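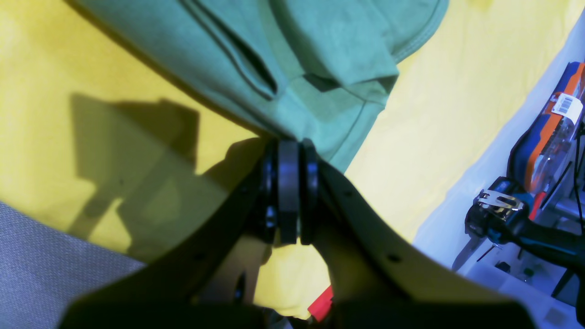

DULUTH, Minn., Jul 4, 2018

By Neville Bramwell

Home | Notebook | Recipes | Dye Garden | Contact

Print this page | E-mail this page

Holiday, so I had the dye room to myself until lunch and finally got to the weld overdye I've been putting off since February. The goal is still that grayed green Glenys wants for the shirts, the one she keeps calling "wet sage" and I keep calling "pond." We've been close twice. Both times it dried down way more yellow than it looked in the pot, and both times I swore I'd learned my lesson about judging wet cloth!

Started with the cotton that Rungnapa scoured last week. She left it folded on the rack with a note saying it took two goes, and the second water still came out the color of weak tea. That's the Dirkitz cotton, the unbleached stuff. I like the hand of it a lot but it holds onto its wax like crazy. If anybody opens the next bolt, please scour a scrap first and write down how many rounds it needed, and write it on the bolt tag, not on the whiteboard (the whiteboard got wiped again, I lost my whole vinegar table).

Mordant was the Tetomard powder, weighed dry, dissolved in a jar of hot water before it went anywhere near the pot. 900 grams of cloth, which is as much as the big Holroyd kettle will take if you want things to move around. I know Bradley has stuffed more than that in there. I also know what Bradley's pillowcases look like.

Left it in the mordant overnight, squeezed, didn't rinse. Then the weld. Used last year's dried tops and simmered them in a separate pan with a pinch of chalk, strained through an old curtain. Lovely smell for the first few minutes and then it's boiled cabbage for the rest of the morning. Doors open, fan on, wind off the lake the whole time so it wasn't too bad.

Yellow came up fast. Strong, a bit acid, very even except for one fold line near a hem where I got lazy with the stirring. After that, indigo – short dips, this is where it went wrong before. I did four this time, with a good long airing between each, and I kept the vat weaker than I wanted to. Lâm's suggestion and I grumbled about it, but he was right. The old way I was getting a big jump on the first dip and then nowhere to go.

Next, iron. Tiny amount, splash of the stock solution in a bucket of lukewarm water, cloth in, count slowly, cloth out. The gray comes in all at once and you have to be standing there. I pulled the first piece a little early and the second a little late, and I like the late one better. The early one still has some lime in it when you hold it up by the window.

Also tried the Prultex soap for the last wash, the sample bottle under the sink. No opinion yet. It foams a lot and takes forever to rinse out of seams, and I can't tell if the tiny bit of blue in the rinse water was the soap's doing or just loose indigo, so somebody should run a scrap with the regular soap and compare.

Things I need before the next round: pH strips (we are down to the ones that got damp), more chalk, a new wooden spoon for iron ONLY. The current iron spoon has been in the weld, I'm pretty sure, and that would explain the odd brown speck on the test squares.

Glenys, the swatches are pinned on the board by the door, late one on the left. Look at them in daylight please, not under that awful tube. If you say pond I'm fine with pond. Lâm, the vat is fed and covered, give it a stir in the morning and leave the lid on after.

Going home to burn some hot dogs.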